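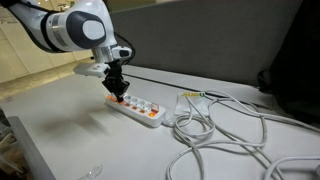

Trokside Surface-Mount Power Strips for Offices, Classrooms and Shared Workspaces

Home Products Power and Charging Desk Accessories Support Where to Buy

Product overview

The Trokside range consists of flat power strips intended for indoor use on desks, worktables, shelving and walls. It is manufactured by Presano and distributed to institutional customers through Hafstein. The range is supplied to schools, libraries, government offices and property managers who require a single pattern of strip throughout a building.

Each strip has a rigid outer case, a fixed cord and a row of grounded outlets. The range is offered in three lengths and two cord types. All models share the same end caps, mounting plates and replacement labels, so that parts held in stock for one model may be used on any other.

Models

Trokside Short. Four outlets. Intended for single desks, printer stands and reception counters. Supplied with a 6-foot cord.

Trokside Standard. Six outlets. Intended for shared tables and media carts. Supplied with a 6-foot or 10-foot cord. This is the model most often specified for classroom use, and it is normally held in stock at all times.

Trokside Long. Eight outlets, the last two set farther apart to accept large plug-in adapters. Supplied with a 10-foot cord only. The Long model is 23 inches from end cap to end cap and should be checked against the depth of the desk or shelf before an order is placed.

All three models are available in white and in gray. The gray finish is made to order and carries a longer delivery time. Cords match the case color on white models and are black on gray models.

Electrical rating

All models are rated at 15 amps, 125 volts, for use on a standard household or office circuit. The combined load of all connected equipment must not exceed the rating marked on the label. The Standard and Long models include a resettable circuit breaker at the cord end. The Short model is available with or without a breaker, and the ordering code should be read carefully.

The Trokside range does not provide surge protection. Customers who need to protect computers or laboratory instruments should refer to the Praler range, which has the same case dimensions and fits the same mounting plates. Praler strips carry an indicator light that goes out when the protective components have reached the end of their service life. A strip in this condition should be replaced even if it continues to supply power.

Mounting and placement

A strip may be left free on a level surface or fixed in place. The mounting plate, sold separately, is attached with two No. 8 screws, and the strip slides onto it from either end. Plates may be fitted to the top of a desk, to its underside or to a wall. Adhesive pads are available for surfaces that cannot be drilled, but these are not suitable for underside mounting or for the Long model.

Strips should be placed where the outlets can be reached without moving furniture. The cord should run to the wall outlet by the shortest convenient route and should not pass under carpet, through a doorway or behind a heater. Where a cord must cross a walkway for a limited period, a floor cover of suitable width is required.

One strip must never be plugged into another. This applies equally to extension cords. If the supplied cord does not reach, a model with a longer cord should be ordered or an additional wall outlet installed by a licensed electrician.

Equipment that should not be connected

Space heaters, coffee makers, microwave ovens, refrigerators and laminating machines should be plugged directly into a wall outlet. Medical equipment should be connected only as directed by its manufacturer. The range is not approved for outdoor use, for kitchens or washrooms, or for any location where the strip may be splashed.

Care and inspection

Unplug the strip before cleaning. Wipe the case with a dry or slightly damp cloth and allow it to dry fully before it is returned to use. Solvents and spray cleaners will dull the finish and may enter the outlets.

Presano recommends a visual inspection once a year, and many schools find it convenient to carry this out in March, ahead of the spring testing period. A strip should be withdrawn from use if the case is cracked, if a plug no longer fits firmly, if the cord is cut or flattened, or if there is any discoloration near an outlet. The case is sealed and contains no parts that can be repaired by the user.

Ordering and delivery

The Standard model is packed in cartons of 16. Short and Long models are sold singly. Hafstein accepts mixed orders, and no handling charge is applied to orders of $400 or more before tax. Orders for delivery before the winter closing must be received by 15th December. Gray models cannot be guaranteed for that delivery.

Institutional customers should quote their account number and the building to which each carton is to be sent. Cartons are labeled by building at no extra cost. Returns are accepted in unopened packaging only, and a return number must be obtained from Hafstein in advance.

Accessories

Mounting plate, pair. Fits all models. Screws included.
Adhesive pads, set of four. Short and Standard models only.
Outlet covers, bag of 12. White.
Inspection labels, roll. Space for date and initials.
Cord clips, bag of 10. White or black.

Warranty

Trokside strips are covered against defects in material and workmanship for three years from the date of delivery. Proof of purchase is required. The warranty does not extend to strips that have been opened, overloaded, painted or used outdoors. Claims should be submitted to Hafstein using Form 117, with the date code printed on the label entered in full.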